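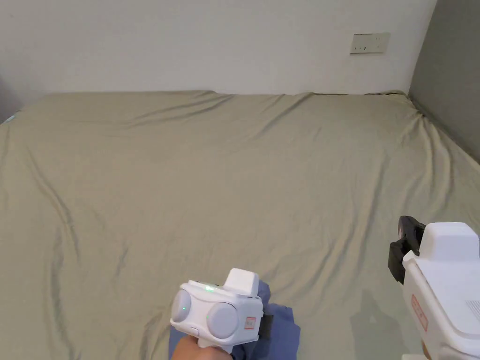

Last modified: 16 December 2021

I promised in November to write something about the demonstration work, and then I did not write for a long time. I am sorry for this. The work took most of my evenings, and after it I did not want to look at a screen.

The task I was given is cloth on a bed. You hold a gripper in each hand, you pick up the cloth, you open it, you fold it, you put it down. Later the robot should learn from what the grippers recorded. In the Walwood project we call one such recording a "take", and my part was 400 takes. When I heard the number I thought it was small. I fold clothes every day and I never feel tired from it.

But my hands know too much. When I fold a shirt with my fingers, I feel the edge before I see it, and I slide along it to find the corner. With two stiff jaws you can't slide like this. You must look, decide, close, and lift. In my first takes I closed the jaws too early and caught only air, or I caught two layers when I wanted one. I also had a bad habit to shake the cloth, as my mother does with towels. It looks nice, but every shake is different, and the person who checks the takes at Moller asked me very politely to stop.

So I learned to be slow, but not too slow. If I stop in the middle to think, the pause is also in the recording, and the robot may learn to pause there too. Now I make the plan before I start. Left jaw to the near edge, right jaw to the far edge, lift together, lay down. I say it quietly to myself in my own language.
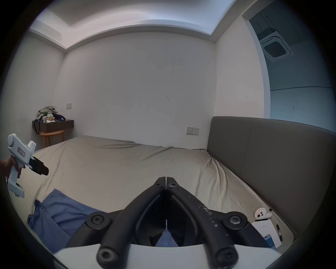 One gripper seen from the other. The cloth is still in a heap.

A bed is harder than a table, I think. The sheet under the cloth moves with it. If you press down, the mattress goes down also, and you pinch the sheet together with the thing you want. I had to repeat many takes only for this reason. The trick that helped me was to come in from the side with the jaws almost flat, and to close them a little above the place where I first wanted to close.

The other trouble is my arms. The grippers are not heavy for the first hour. After the second hour my wrists begin to turn inward, and I don't notice it until I see the playback.

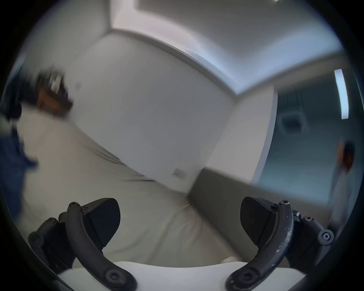
For this reason I now make a break after every 3 folds that went wrong, even if I am not tired. Before, I only became angry and made a fourth bad one.

I have also tried the remote way, at Drametgate, where you sit with 2 handles and move the arms from a chair. It is more comfortable for the back, but I felt far from the cloth and I was much slower. With the grippers in my own hands I am at least standing at the bed and I can bend down to look under a fold.

My counter is at 527 now, because the repeated takes are counted too. Next is the pillowcase, with the pillow inside it. I tried it one time at home with kitchen tongs and it went badly, so I will practice more before I write about it.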